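Odds and ends with Lợi Ung

2018-07-23

Typed up fast from my notes, so forgive the jumps. I had an hour with Lợi Ung at the back of Chu, the secondhand housewares store on Kanness Street in Brurnholm, and most of that hour he was sorting while he talked. He doesn't stop sorting. I asked if he wanted to sit down and he said he was fine, and kept going.

What he sorts is the stuff that's come off other stuff. Knobs, lids, feet, hooks, spouts, handles, the little rubber things under the little plastic things. Boxes come in from people clearing out a house and at the bottom of every box there's a layer. Most stores throw the layer out. Chu used to.

"First week I worked here I saw a whole drawer of it go in the dumpster," he said. "And the next day a lady comes in, she needs a lid knob. Just the knob. I knew I had seen one. I went out to look and the truck had been."

That was in March, nine years back. He started keeping a shoebox under the register, then two. Then the owner gave him the back room on the condition that she could still get to the fuse box. She can, more or less.

So how does it work? Everything goes on a tray first. He's firm about the tray.

"You can't sort out of a box. In a box everything is under something. You pour it on a tray, you spread it with your hand, and then you see what you got. I like a light tray. Dark tray, you lose the black screws."

From the tray it goes to a drawer if he knows what it is. If he doesn't know what it is, it stays on the tray overnight. Sometimes two nights. He says he comes in the next morning and the answer is just there, because he stopped staring at it. I asked for a for-instance.

"There was a piece, flat, with a lip on one side, a kind of brown. I thought furniture. I thought for two days, furniture, furniture. Then I'm home making rice and I look at my own pot. It's the rest for the spoon. It clips on the pot."

Did anybody come for it? "No. But I know what it is now."

He keeps a written list, in pencil, in a ledger with a green cover. Every piece that gets a drawer gets a line. When I was there the last line was 1,701. He showed me the early pages, which are very neat, and the later pages, which are not. The columns are where it came from, what it is, what it might fit, and a last one that he just calls "gone," with a check mark when the piece leaves with someone. He'd added up the check marks the night before I came, he guessed I would ask. 554.

I said that sounded like a lot. He made a face.

"It's a third, a little less. So two thirds is sitting. My wife says, why do you keep the two thirds. I say, tell me which ones."

Prices. There aren't any really. There's a jar. People put in what they feel like, and if it's a kid who's fixing something he waves them off. The jar goes to drawer dividers and glue and, once, a better lamp. He's particular about the lamp too. He moves it down low when he's stuck on something, so the light goes across it sideways and shows up any lettering.

"Old lettering, you can't see from the top. You lay the light down and it comes up. Then I can look for the name."

Names help. He's got a whole drawer just for Plikora, a kitchen line he says used to be all over Brurnholm. Half the boxes from the older houses have a piece of it somewhere. Canister lids mostly. He can do a Plikora lid by feel now, without looking, and he did one for me with his head turned the other way, and then a second one, which he got wrong. Laughed a lot at that.

I wanted to know who comes in. All kinds, he said. Landlords – a lot of landlords, they want the one drawer pull that matches the other five. People who make things out of junk, who he likes but watches, as they will buy forty of something for a wall and then there are none left for the person who needs one. A man who comes only to look and has never bought a thing. People with something in a bag.

The people with something in a bag are his favorite. They put it on the counter, wrapped in a dish towel, and it's a sugar bowl with no lid, or a clock short one foot.

"They're a little embarassed. Always. They say, oh this is silly, it's only this. And I say give me the bowl. You have to try it on the bowl. A picture is no good, a measurement is okay, but the bowl is the best."

He fits a lid to a bowl by setting it down and giving it a quarter turn, and then listening. I couldn't hear any difference between the one that fit and the one that didn't. He could. He did it for me several times over with a teapot off the store shelf and I nodded along.

We got onto mistakes. He's made some. Gave a woman the wrong hinge and her cabinet door came down on the toaster. Glued a handle on backwards, his own handle, his own house. Put a whole box of what he thought were curtain ends into a curtain ends drawer and they were chair feet, and they sat in there for over a year. He moved them the same day he found out, and rewrote the pages.

What about the ones he never solves? There's a drawer for that, and then there's what he calls the waiting tray, for pieces he hasn't given up on. He brought it out. I'm not going to list it all. The one he picked up first was a white thing, curved, very smooth and shiny. Goes up and around and narrows to a rounded tip, like a horn or a hook. And then there's a black strip running down one part of it, twisted looking.

"This one is driving me crazy," he said. "Everybody has an idea. Everybody! Hook. Handle. Spout of something. My nephew says it's a tooth from a costume. Okay, maybe. But what's the black?"

I said it looked like braided cord. He said could be. Could be a rubber band someone put on. Could be a seam, part of how it was made. He hasn't tried to take it off and he's not going to.

"If I pull it and it was part of the thing, then I broke it. And I broke it before I knew what it was. That's the worst way."

Fair enough. I asked what box it had come out of and he checked the ledger, but it's not in the ledger, pieces don't get a line until they get a drawer. He has it on a scrap of paper somewhere. He looked for the scrap for a while. We went on without it.

His best guess? He turned it over a couple times before answering. Something that hung, or something you hung from. He's leaning hook. Last month he was leaning handle. He asked what I thought and I said handle, and he looked disappointed, so I said or a hook.

There's a rule about the waiting tray, which is that anyone who comes in the store can look and guess, and he writes the guess down. Guesses go on index cards. The white piece has the thickest stack by a long way. I flipped through some of it while he helped a customer out front. Umbrella. Lamp arm. "Part of a swan." Shoehorn, crossed out, shoehorn again in different handwriting. One card only said NO.

When he got back I asked about space. It's the obvious question, you can see it as soon as you try to walk to the back wall. He measured the shelves in the spring and figures he can get to 4,000 pieces if he goes to shallower drawers, and after that it's the hallway, and the hallway isn't his. He's not worried. He also said he wasn't worried about something else just before that and then got up to check on it, so I don't know.

Would he ever put the list online? People ask. He'd like someone to type it. He's not going to type it. He has tried, he got a page and a half in and realized he was fixing the descriptions as he went and it was taking an hour a line.

"When I write 'knob, brown, small,' I know which knob. You read that, you don't know. So for you I have to write it again, longer. That's a different book."

A few things I asked that didn't go anywhere: whether he collects anything at home (no, the house is very plain he says, his wife sees to it), whether he was handy as a kid (his sister was), and whether he'd been offered money for the whole room. To that one he said yes, one time, and didn't tell me how much or by who, and went back to the tray.

Last thing. I asked for advice for somebody who's got a drawer like this at home, which is everyone I know, me included. He thought that one over.

"Don't throw it out when you're mad. People clean when they're mad. Put it in a bag, write on the bag what room. Just the room. Kitchen, bathroom, garage. If you write the room you did half my job already."

And if you've got a bag, he'll take it. Back door of Chu, Kanness Street side, you have to knock kind of hard. Mornings are better. If you're coming to guess, bring your own pen, the one on the string has been dry for awhile. 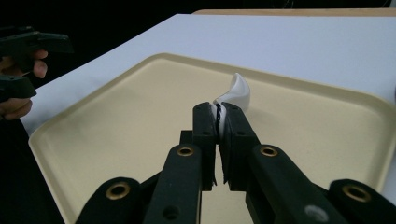
The white piece with its black twist. Cord, rubber band or seam? Cards are on the counter.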